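2019-09-30
Cold-water bleed test, maroon and navy cottons, Matcombe dye lots

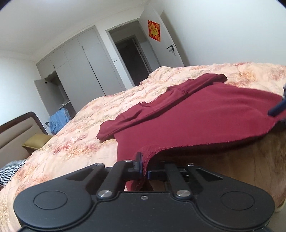

Third wash on the Custetholm machine, 20 min, no spin. Load water 61 ppm hardness, same tap as before. Navy swatches gave a faint tint in the first rinse and none I could see in the second. Maroon still tints the second rinse. Undyed cotton strip pinned to the maroon came out pink along the stitched side only.

Scale drifted again. Swatch 278 read 0.3 g high until re-zeroed, so discard its first two weights. The others were taken after the re-zero and stand.

Fixative: the Plidero sheet gives a dose per liter, the Langlois sheet gives it per weight of dry cloth. Converted both to an 800 mL beaker. They disagree by nearly a factor of two at our cloth weight. Used the lower one.

Iron test on dry maroon, white cloth on top: slight transfer at the high setting. Low setting clean.

To do: repeat maroon with a salt soak before the fixative. Hold the light-fade strips in the window until November. Order more undyed cotton, same weave. Label the beakers on the glass, the lids get swapped.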